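Search this site Search

In praise of the slow parish library

8 min read

I have been a member of the reading group at our church in Cliltham for fifteen years, long enough to have sat in every one of the bad chairs, and I would like to make a case for something our diocese seems to be quietly giving up on: the parish library. I mean the ordinary kind, a few shelves in a side room, a card file that stopped being kept up some time ago, and a good many books given by the families of people who have died.

The question came up in April, when our pastor passed along a letter suggesting that parishes might clear out their book rooms and point people to a shared digital collection instead. I want to be fair to the letter. It was kindly written, and the digital collection is a good one (I have used it, and I found a commentary on Ruth there that I had been after for years). Amanuel Mersha, who leads our group and is a more patient man than I am, read the whole thing aloud and said he could see the sense in it. Heating a room costs money. Paper gets damp. And some of what we own, let's admit, is not worth keeping. We have five copies of the same hymn companion and I have yet to meet the person who wanted the first.

Still, I came home troubled, and I have stayed troubled, and my husband has asked me to write it down so that he can stop hearing about it over supper.

When you search for a religious book on a screen, you generally find the book you already had in mind. You type in Augustine and you get Augustine. That is a fine thing if you know your way around, but most of us come to these books sideways. I first read the Desert Fathers because the volume was leaning against a cookbook somebody had shelved in the wrong place. I was looking for a soup. I took both home, and I am sorry to say I still have the cookbook. A whole corner of my prayer life opened up from that afternoon, and I don't believe any search box would have offered it to me.

Then there are the margins. Miroslava Rusnák gave us her late brother's books, two boxes of them, and he was a man who argued in pencil. In his copy of an old catechism he wrote "Is this so?" beside a paragraph on suffering, and then, in a different and shakier hand farther down, "Yes." I have thought about that small word more than I have thought about some entire sermons. A clean scan of the same edition would give me every sentence the author meant me to have, and I would be poorer for it.

I know what the other side says, because Ornella Sala says it to me, lovingly, nearly every time we meet. She tells me that a locked room open for an hour after the late Mass is hardly a treasure house for a young mother in Hisutcombe with no car. She's right about that. Her own daughter reads the Psalms on her phone at five in the morning with a baby on her shoulder, and I would never say that this is a lesser kind of reading. It may well be a better kind than mine, with my lamp and my tea. If the choice were truly between her Psalms and my shelves, I would hand over the key tomorrow.

But I don't think that is the choice. The phone costs us nothing from the side room, and the side room takes nothing from the phone.
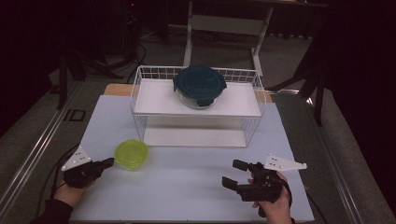
Lids and a container, on a tabletop.

What I would ask of the diocese is modest. Let each parish keep one room, or one wall, and let somebody be allowed to prune it with a steady hand. Vojtěch Říha did this at Lerken after their roof was mended, and he told me he began by letting go of anything he would be embarrassed to lend. He kept the lives of the saints, the commentaries, the prayer books with people's names in the front, and a shelf of children's Bibles with the covers taped on. He also moved the whole collection next to the coffee urn — a stroke of genius, in my view — and now people stand there with a cup in one hand and open things.

We could do the same here. I have offered to start with the hymn companions, and Amanuel says I may have the key until summer. If you have borrowed our second volume of the Lauritsen sermons, the green one, I would dearly love to see it back, and you needn't say how long you've had it.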